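Home
Films
How It Works
Quizzes
Send Us a Question

How does a film get from the cinema to your house?

By Ifor Skyrme
2019-10-19
14 shares | 4 comments

You go to see a film at the cinema. You like it so much that you want to see it again. Somebody tells you that you can have it at home in a few months. Why do you have to wait? The film is finished, after all. And what has to be done to it before it can sit on a shelf or appear on your television?

We will follow one film all the way through. It is called Mamari, and it is a cartoon about a girl who keeps the light burning on a rocky island. It was made by a small film company called Cimwood. The film runs for about 90 minutes, and every second of it had to be looked after carefully once it left the studio.

Step one: the master

When a film is finished, the company makes one very good copy of it. This is called the master. All the other copies come from the master, so it must be as close to perfect as people can make it.

The master is not a reel of film in a tin. It used to be, and some directors still like to work that way, but most masters today are computer files. They are huge. If you tried to put the master of Mamari on an ordinary home computer, you would probably fill it up and still have some film left over.

Cimwood keeps more than one master, in different buildings. If one building had a flood or a fire, the film would still be safe in the other.

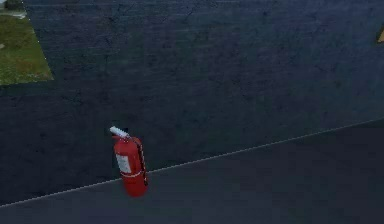

Old films were not always so lucky. Many films from the early days of cinema are gone for ever. The material they were printed on burned very easily, and sometimes people threw films away when they had finished showing them. They did not think anyone would want to watch them again. There was no way of watching a film at home in those days, unless you were rich enough to own a projector.

Step two: cinemas go first

The people who get films into cinemas are called distributors. The distributor for Mamari is called Vörös. It has an agreement with the cinemas that says they can show the film before anybody can buy it.

This time is called the window. It has nothing to do with glass. It means a length of time that is kept open for one way of watching. Cinemas like a long window. If you knew you could watch the film on your sofa next week, you might not bother to buy a ticket.

After the cinema window comes another one, when you can pay to watch the film at home. Later still it may turn up on a television channel. Each of these is agreed in writing long before the film comes out. Mamari was in cinemas in January and came out on disc in the summer.

Step three: making it fit

A cinema screen is very wide. Your television is wide too, but it is not usually the same shape. When a film is wider than the television, you see black bars at the top and bottom. Some people think the bars are hiding part of the picture. They are doing the opposite. The bars are there so that the whole picture can fit across the screen with nothing chopped off the sides.

The colours have to be checked as well. A cinema is dark and the picture is thrown on to a screen from behind you. A television makes its own light, and you may be watching it with the curtains open. The same dark blue can look lovely in one place and like a black smudge in the other. A person called a colourist sits in a dim room and goes through the whole film, shot by shot, making small changes.

Then there is the sound. Cinemas have speakers in the walls and sometimes in the ceiling. Most homes have two small ones inside the television. In a cinema, a whisper can be very quiet and a thunderclap can be very loud. At home that would mean turning the sound up for the whisper and then waking the baby with the thunder. So the sound is often mixed again, to bring the quiet parts and the loud parts a bit closer together.

Step four: words for everybody

Some people who watch the film will be deaf or hard of hearing. Some will speak a different language. They need subtitles, which are the words at the bottom of the screen.

Writing subtitles is harder than it sounds. People speak faster than most of us can read, so the writer sometimes has to make a sentence shorter and keep the meaning. Most subtitles are kept to 2 lines. They must come up when the person starts to speak and be gone soon after they stop.

Macarena Pacheco wrote the Spanish subtitles for Mamari. She told us that the songs took the longest.

"In one song the girl makes a joke with a word that means two things in English," she said. "In Spanish the word only means one thing. I had to find a new joke, and it had to be about a boat, as she was standing on one."

The film has 946 subtitles in Spanish. She watched it all the way through again when she had finished, with the sound off, to see if she could still follow the story.

There is also something called audio description. This is for people who are blind or cannot see well. A voice tells you what is happening in the gaps between the talking.
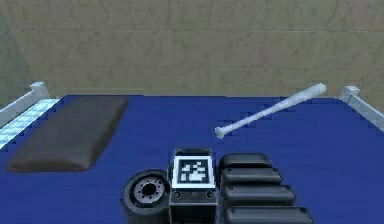

The voice must never talk over the actors. If a gap is only three seconds long, the describer has three seconds to say the most useful thing. You can usually turn audio description on in the menu, next to the subtitles. Try it with your eyes shut for ten minutes and see how much of the story you get.

Step five: the extras

Most discs have something on them besides the film. These are called extras, or bonus features. There might be scenes that were cut out, or a short programme about how the film was made, or a recording of the director talking over the whole film. That last one is called a commentary.

Mamari has 2 cut scenes. In one of them the girl has a brother. He was taken out of the story quite early on, so the scene is only pencil drawings with voices. Cimwood thought people would like to see it anyway.

Step six: pressing the discs

A disc looks smooth and shiny, but it has a track of tiny pits in it, far too small to see. The track goes round and round in a spiral, starting near the middle and working outwards. The player shines a laser on it and reads the pits. They are a code, and the player turns the code back into pictures and sound.

You may have copied something on to a disc at home using a computer. That is called burning. Factories do not usually do it that way, as it would take too long. They make a metal plate called a stamper, which has bumps where the pits should go. Hot plastic is squeezed against the stamper and comes out as a disc with the film already in it. This takes a few seconds.

Next, a very thin layer of metal is put on to make it shiny. The laser needs something to bounce off. Then comes a clear coating, and then the picture is printed on the top.

The discs for Mamari were made at a factory called Carnirmont. The first order was for 2000. That is a small number for a film, but Cimwood is a small company and did not want boxes of them left over. Before the rest were made, one disc was sent back to Cimwood so that someone could sit and press every button on the menu.

What about films with no disc?

A lot of people now watch films without a disc at all. If you stream a film, it is sent to you over the internet in little pieces while you watch. Your television keeps a few pieces ready in advance. When the internet is slow and the pieces run out, the film stops and you get the little spinning circle.

The picture may also go fuzzy for a moment. That is because the film has been saved in several sizes, some sharp and some less sharp. If your internet is struggling, you are given the smaller pieces until it catches up.

Buying a film online is a bit different from buying a disc. With a disc, you have the thing in your hand and can lend it to your cousin. With an online film, you have usually paid for permission to watch it. Read the rules with a grown-up before you buy one.

Some words to remember

Master: the best copy, used to make all the others.
Distributor: the company that gets a film to cinemas and shops.
Window: the time set aside for one way of watching a film.
Colourist: a person who checks and changes the colours.
Stamper: the metal plate used to press discs.

Something to try

Find a disc at home and ask if you can look at it. Hold it by the edges and tilt it under a lamp. The rainbow you see is made by light bouncing off the rows of pits. Put it back in the right box afterwards.

4 comments

Otter9
I turned on the audio description and my dad thought there was somebody in the room

Mrs B, Class 4
We read this together. Several of the children asked why some discs are blue underneath. Could you do a page on that?

filmfan_jo
what happens to the stamper when they have made all the discs

Ifor Skyrme
Jo, they wear out after a lot of pressing, and then the factory makes a new one. Mrs B, I will add it to my list.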